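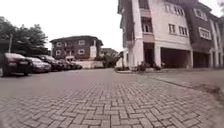

Search this site Enter a name or club Go

How to build a season record for an old football club from newspaper reports

December
By the Divel Football History Project

This page explains how we put together match records for clubs that left no minute books behind. The method suits any amateur or junior club that played while the local papers still printed Monday match reports. The worked examples come from the Londo club, whose one surviving ledger lists subscriptions and nothing else.

You will need access to digitised newspapers (most state and public libraries offer this free with a card), a spreadsheet, and a paper notebook for things that don't fit in the spreadsheet.

Step 1. Pick one season

Start with a single season and finish it. It is tempting to follow a player from year to year, but you end up with a lot of half-filled seasons and no way of telling which matches are missing. For Londo we began with the last full season before the war, as the papers gave the local league more room then than they did afterwards.

Step 2. Find the fixture list

League fixtures were usually printed a week or two before the opening round. Search for the name of the league together with "fixtures" or "draw". If the list won't come up in a search, go to the sports page of each issue for that month and read it by eye. Old type scans badly, and tables scan worst of all.

Enter every fixture before you enter a single result. Our Londo season had 14 league matches. With all of them in the sheet we could see straight away what we still had to find. Cup ties go on a separate tab. The Urbańczyk Cup was drawn round by round, so those fixtures turn up in the paper only a few days ahead.

Step 3. Set up the columns

We use these:

Date played
Competition
Opponent
Ground
Score
Scorers
Line-up as printed
Newspaper, issue and page
Notes

Keep "Line-up as printed" exactly as the paper gives it, misspellings and all. Put your corrected version in Notes. You will change your mind about some of the corrections.

Step 4. Search for each match

Search by the opponent's name, limited to the week after the fixture date. Club names were shortened in odd ways. Ponirgate appears as P'gate, Ponirgate United, "the Gate men" and, in one paper, Ponigate all season. Write each variation in the notebook as you meet it and try it on the matches you haven't found.

If a report doesn't appear, check for a postponement. Wet grounds and late trains put off plenty of games, and the new date was often given in a single line at the end of another report. After that, look for the league table. A change in goals for and against between two printed tables will often give you the score of a match that was never reported. Mark any score worked out this way as "derived" – don't mix it in with the reported ones.

Step 5. Deal with the names

Most reports give surnames only. Two players with the same surname are the commonest cause of mistakes in records like these, so don't add a first name until you have it from a second source. Good places to look:

Team photograph captions
Registration and transfer notices
Reports of annual meetings and presentation nights
Rolls of honour in churches, schools and workplaces
Casualty lists and the short notices that went with them

Wartime notices are useful because they often mention a man's old club and playing position along with his address and employer. They were written in a hurry, though, and the club named is sometimes the best-known one he played for and sometimes the last. Treat "formerly of Londo" as a lead. We also found men described as missing who were later reported as prisoners, so keep reading for several months past the first notice before you record what became of a player.

Trialists and borrowed players were sometimes printed as "Newman" or "A. N. Other". Enter them as printed and leave them alone.

Step 6. Compare two papers

Where a town had two papers, read both. They disagreed on 5 of our 14 league matches, mostly over who scored and once over the result. When this happens, enter both versions and say which one you prefer. The later table normally settles a disputed score. Disputed scorers may never be settled.

Step 7. Save the page itself

Save a copy of each page when you find it. Name the file with the year, month, day, paper and page number, in that order, so that the files sort themselves. Our Londo folder holds 233 pages and covers 37 players. Links to newspaper sites change, and we have had to find some items twice.

Once the season is complete, total the appearances and goals and check the goals against the final league table. If they don't match, go back to the derived scores first.

Last updated: December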